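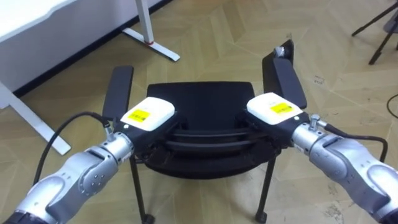

The second life of the training-room chair

Chairs for training rooms are bought by the stack and judged one at a time. A buyer looks at price, weight and how many will fit against a wall. The person who has to sit through a full day looks at other matters, usually after lunch.

Trurville, a furniture supplier with a repair shop attached, has kept records on this class of chair for 21 years. Its current register lists 2363 chairs on loan to colleges and offices. Of these, 1006 came back for attention in the twelve months to March. The commonest fault was a loose armrest. Worn castors came second, and seat hinges third.

The armrest result is less odd than it sounds. People push up on the arms when they stand, and pull on one arm when they want to move the chair sideways. Both loads end up at the fixing. A padded arm hides the early signs, as the pad gives a little even when the bolt beneath is tight. The shop's test is to hold the bracket, not the pad, and rock it gently. Movement at the bracket means the bolt needs turning; movement in the pad alone can be left.

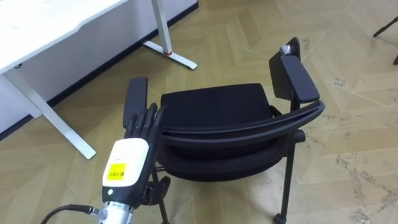 Low backs and high backs

A low, curved back leaves the shoulders free and makes turning to a neighbour easier. It gives little help above the waist. For sessions of under two hours this rarely matters. For longer ones, Trurville suggests a taller back, and accepts that the row will take up more depth when stored.

Fabric seats hold up well, provided they are vacuumed before they are wiped. Grit left in the weave is worked in by a wet cloth, and the front edge goes first. Black hides the marks but not the wear – the surface turns shiny long before it splits.

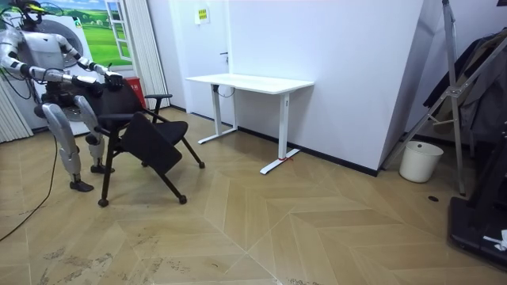
Storage is where the types part company. A stacking chair goes on top of its neighbour and must be lifted. A nesting chair stays on the floor, and its seat swings up so that the next one can roll in from behind. The black chair beside the mural wall has its seat panel tilted up between the splayed legs, and it stands on small castors, so the frame can be moved along without lifting. The price of that convenience is the hinge. It should be checked every 6 months for side play, and cleaned dry before any oil is applied. The Rokunen and Spanos ranges use different hinge pins, and the two should not be swapped even where they seem to fit.

Castors are the cheapest part to replace and the most often ignored. Hair and thread wind round the axle until the wheel drags instead of rolling, which marks wooden floors. Oralov sells a soft-tread set for hard floors; the standard hard wheel is better kept for carpet. 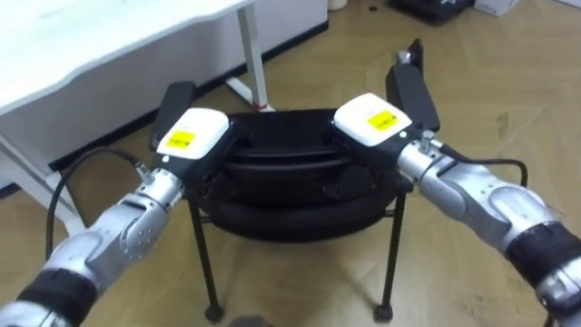 Low black stand on a light wooden floor, with a round black object resting on top.

Repairs are best done at a fixed time in the year, with the room cleared to the walls. Number the frames underneath, write down the fault before touching it, and tighten armrest bolts last, once the chair is standing level.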